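The Robot That Kept Picking Up Nothing

If you have ever reached into a cereal box, closed your hand, and pulled it out again holding only air, you know how a robot called Jakby spent one whole Saturday. The difference is that you would have noticed.

Jakby is a robot arm. Its job is to pick up small cylinders, which are shapes like a can of beans, from the low end of a sloping track called a chute. It lifts one and carries it to a tray. Then it goes back for another. The chute does the rest of the work. When one cylinder leaves, the ones behind it roll down to fill the gap, and gravity never asks for a lunch break.

Before anybody lets a robot arm do this in a real workshop, they let it practice inside a computer. This is called a simulation. A simulation is a bit like a video game in which the hero's only power is moving cans of beans. It has a floor and walls and a table, and a made-up version of gravity. If the arm smashes into the table, no one has to buy a new table.

Angharad Skyrme was the engineer in charge of Jakby's practice. On Friday evening she set it a long list of tries, pressed the start button, and went home. She came back to find that the computer had done exactly as it was told, and had written her a report.

The report said that Jakby had made 2581 tries. It also said that every one of them had gone perfectly.

You might think an engineer would be pleased by this. Engineers are not pleased by perfect scores. A perfect score makes them feel the way your teacher feels when the whole class gets the hardest spelling word right and somebody has written it on the wall.

So Angharad did what you should always do with a report that sounds too good. She went and looked. 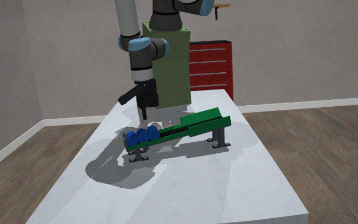
She played the tries back slowly, one after another, with a large mug of tea. For a while everything was fine. The gripper, the part that does the work of a hand, came down over the chute. It closed on a cylinder. Up it went.

Then she reached try number 784. The gripper came down, closed, and went up with nothing in it at all. It carried the nothing carefully across to the tray. It opened, let the nothing go, and went back for more. The computer put a check mark next to it.

Try 785 was the same. So was 786. Jakby had become extremely good at moving nothing, and it did not spill a drop.

What had gone wrong?

Let's think about how a robot knows it is holding something. You know because your skin tells you. You can feel that an apple is smooth and that a hedgehog was a mistake. Jakby has no skin. What it has is a number that says how far its fingers have closed.

If the fingers try to close and something is in the way, they stop early. The number stays big. If there is nothing in the way, they close all the way and the number gets very small. A rule in Jakby's program looked at that number. If it was bigger than 40, the rule said, "Good, I have a cylinder." If it was smaller, the rule said, "Oops, try again."

That is a sensible rule. The trouble was that the number had gotten stuck. At try 784, a small piece of the program that was supposed to read the fingers stopped reading them. It did not say it had stopped. It simply handed over the last number it had, which was 61, and it went on handing over 61 for the rest of the night.

Sixty-one is bigger than 40. Good, I have a cylinder.

Engineers call this a stuck sensor, or sometimes a frozen reading. Imagine a clock that has stopped at ten past three. It looks like a perfectly nice clock. It even has the right time twice a day. You would only find out it was broken by missing your bus.

Is a stuck number dangerous?

In a simulation it is mostly embarrassing. In a real workshop it can be worse. Suppose the robot is holding something and believes it isn't. It might close its fingers harder and harder, and then whatever is in them gets squashed. If that is a cylinder, you have a flat cylinder. If it is a person's thumb, you have a hospital visit and a lot of forms.

This is why people who work with big robot arms do not rely on the robot's opinion of things. They put fences around them. They fit a large red button that stops everything, and they check that it works. They don't put their hands near an arm that is switched on, even when it is standing very still. An arm that is standing still may be broken. It may also be waiting for its next instruction, and the two look the same from outside.

How did they fix it?

Angharad showed the playback to Heike Schmieder, who looks after the safety tests. Heike watched Jakby deliver several helpings of nothing and asked to see it again, partly for science.

Then they changed the program in two ways. The first change was to make the finger reader send the time along with its number. If the time is old, the number is old too, and Jakby has to stop and ask for help. The second change was to give Jakby another way of checking. It now compares how heavy the gripper feels before and after a pick. A gripper holding a cylinder is heavier than a gripper holding nothing, even in a made-up world, because the made-up gravity is very strict about that.

They ran the whole list again. This time the report came back with some failures in it. Jakby had dropped a few, and missed a few more, and once it had knocked a cylinder off the table and stopped with its fingers open. Angharad printed that report and pinned it up over her desk. The perfect one went in the recycling.

Something to try at home

Put on a thick pair of winter gloves and close your eyes. Ask a friend to put either a dry noodle or nothing at all between your finger and thumb. Say which one you think it is. Do it ten times and have your friend keep score, and don't let your friend tell you the answers until the end.

Questions about this page? Write to the Young Readers Desk. Copyright Prandia Learning. All rights reserved. Back to top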